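Charity Partnerships and Workplace Giving
Handout for Unit 2: Why Companies Give, and How to Do It Well
2020-01-14

Welcome back! Last time we looked at how small charities raise money from the public. In this unit we cross the street and look at things from the company's side. Please read the whole handout before class, and bring your notes on the Skimitz case, because we'll start there.

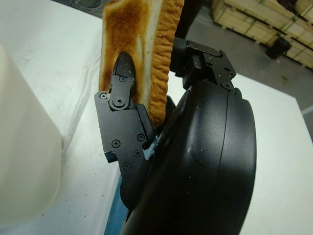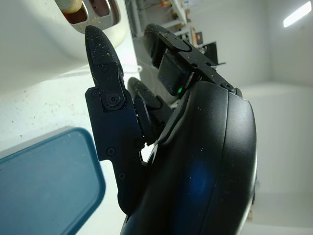

Key terms first

Corporate giving: any money, goods or staff time that a business hands over to a good cause. It can be a one-time check or a program that runs for years.

Per-sale pledge: the company promises a set amount, or a set share, from each sale during a fixed period. You've seen these at the checkout a hundred times.

Matched giving: an employee gives, and the employer adds to it. The match can be dollar for dollar, or partial, and there is nearly always a cap.

In-kind gift: goods or services instead of cash. A printer who runs off posters for free is making an in-kind gift, and so is the trucking firm that lends a van for a weekend.

Payroll giving: small amounts taken from wages each pay period, with the employee's written consent. Dull on paper, wonderful in practice! Charities love it for one plain reason – they can plan around it.

Case A: Skimitz and the per-sale pledge

Skimitz rents out tools and small machinery from seven branches. One summer it pledged two dollars from every booking made in July to a local children's respite house called Ekwueme House. The pledge was printed on the rental slip, and the counter staff were asked to mention it.

What I like so much about this case is how simple the mechanics are. A customer could understand the offer in one breath. The bookkeeping was a single extra column. When the month closed, the branch managers already had their totals, and the check went out without anyone having to dig through old invoices.

Now the weak spots, and there are a couple worth arguing over. First, the slip said "a donation will be made" and left out the amount. Customers asked, staff gave different answers, and a good story got muddy. Second, Ekwueme House heard of the pledge after it had been announced. They were grateful, of course, but they had an appeal of their own running at the time, and the two messages got tangled up. A phone call in the spring would have fixed that.

Write this in your margin: state the amount, state the dates, name the charity, and get the charity's agreement in writing before anything is printed. Many states have rules on this kind of promotion, and the rules differ, so a real company would check with its lawyer too.

Case B: Ullex and the matched gift

Ullex makes packaging and has 197 employees at one site. Its program came from the shop floor. A group on the early shift had been collecting for a food pantry in a coffee can, and management offered to match whatever they raised.

Take-up was slow at the start. Look at how the sign-up worked and you'll see why: a form to print, a signature from a supervisor, and a trip to the front office during hours when half the plant was asleep. When Ullex moved the form to the break room and dropped the supervisor's signature, 26 people joined in the first week. Same people, same cause, same match. The form was the problem.

I get excited about this one every year, because students usually come in expecting that generosity is all about persuasion. Very often it's about paperwork! If you remember a single thing from Unit 2, let it be that you should walk through the process yourself, as if you were a tired person at the end of a shift, before you decide that people don't care.

A point for discussion: Ullex capped its match per employee, so the highest earners couldn't use up the whole pot. Was that the right call? There are good arguments both ways. A cap spreads the match among more people, but the pantry may have ended up with less money overall. Come ready to defend a side.

Case C: Zundik and the in-kind gift that went wrong

Zundik sells office furniture and gave a youth center a large batch of desks and chairs from a discontinued line. The gift was generous and sincerely meant. The center had asked for help with its heating bill.

Staff there spent days finding homes for furniture they had no room for, and paid for storage in the meantime. They also felt they couldn't complain, and that silence is something you'll meet again and again in this field. The charity rarely tells the donor that a gift has cost it money. So the donor has to ask, and ask in a way that makes "no, thank you" an easy answer.

To Zundik's credit, it did ask the following year, and the result was a modest cash grant plus a few shelves the center really wanted. We'll read the second letter in class. It's short and kind, and I'd happily have it framed.

Measuring what happened

The amount raised is the easiest figure to report, and you should report it. But try to go a little further. How many people took part? Did any of them give again? What did the campaign cost in staff hours? What did the charity do with the money, in its own words?

Be careful with claims about sales. If bookings rose during a pledge month, the pledge may have helped, or it may have been the weather. Compare with the same month in earlier years, and say plainly what you can't separate out.

Try also to keep reports short. One page, with the total at the top and a few lines from the charity underneath, will get read. A glossy booklet costs money that could have gone to the cause – and people do notice.

Before next class

Write a pledge statement for Skimitz of no more than two sentences, with the amount, the dates and the name of the charity. Read it aloud to someone outside the course and see if they can repeat it back to you.

Then choose either Ullex or Zundik and draft the first email you would send to the charity partner. Keep it friendly. Ask at least one open question, and don't offer anything yet.

Bring both on paper, please, since we'll be swapping them around the room. Optional reading for Unit 3, on year-round partnerships, is on the course shelf in the library. The photocopies there are for use in the building only.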